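Table & Counter Covers
Reading time: 2 min

Kekusley Black Table Cover

The Kekusley is a plain black cover for tables and counters where drinks are kept: break rooms, waiting areas, shared kitchens. It has a fine woven face with a matte finish. Mugs, bottles and cartons stand on it directly, with no tray underneath.

It comes in one width, 80 cm, and is cut to the length you order in steps of 10 cm. Sandhu weaves the cloth and we hem it at our Prastow workshop. Orders placed before noon go out the next working day. Allow longer in July, when the workshop runs short hours.

Fitting

Lay the cover on a clean, dry top and smooth it from the center toward the edges. If the table stands against a wall, line up the back edge first. Let it lie flat for 12 hours before you put anything heavy on it. Clips are sold separately and fit tops up to 46 mm thick.

Care

Dust and pale scuffs show on black. Wipe with a damp cloth and let it dry before putting the cups back. Coffee and cola should be blotted, then wiped. Do not bleach or iron. Small marks near the front of the table are normal with daily use and do not affect the cover.

Black is the only color in stock. A gray version has been discontinued. 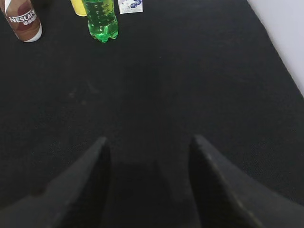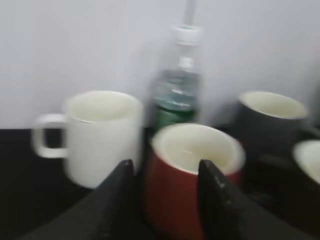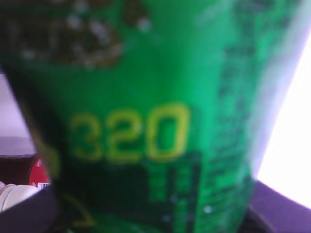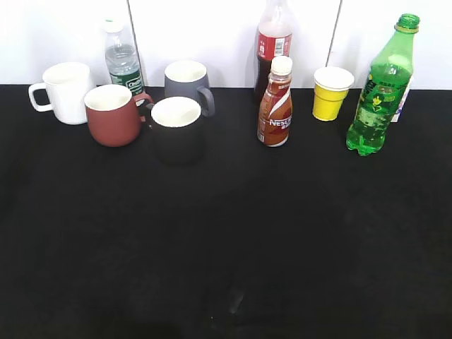
Last photo: mugs, bottles and a yellow paper cup along the back of a black tabletop.

Contact Pollex | © Pollex Table Goods | Back to top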